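From: Ilari Manninen
To: Laur listeners' list
Subject: Re: [laur] New single and the June dates

Iñaki Esteban wrote:
> Ondville have put the new single out and it's had 2,293 plays
> already. Kerholm is nearly gone, only 98 tickets left. I think
> this is the album where she finally breaks through.

I'd hold off on the bunting. It said 2,098 when I looked at breakfast, and I must have played it 3 times myself trying to find the chorus. As for Kerholm, "nearly gone" is what they told us last year, and I walked in on the night and had a row to myself.
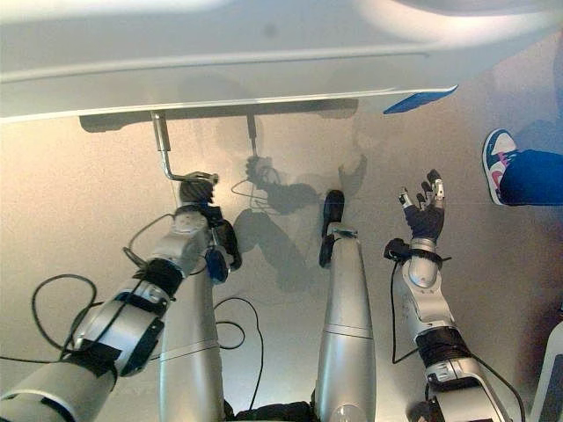
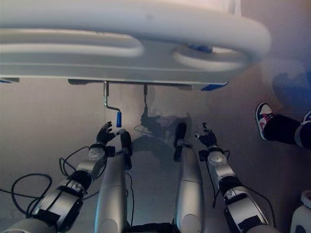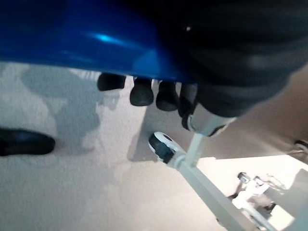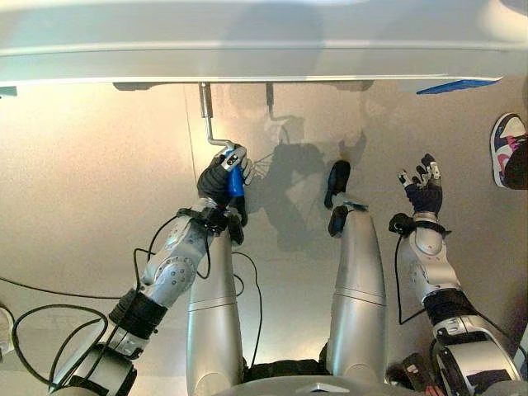 The duet with Bivard bothers me more. He's on the sleeve in bigger letters than she is, and he sings one verse. Is that a breakthrough for her or a leg-up for him? I liked her best with just the piano.

I'll still go, obviously. Has anyone got a set list from the warm-up show? A proper one please, with the encores.

Ilari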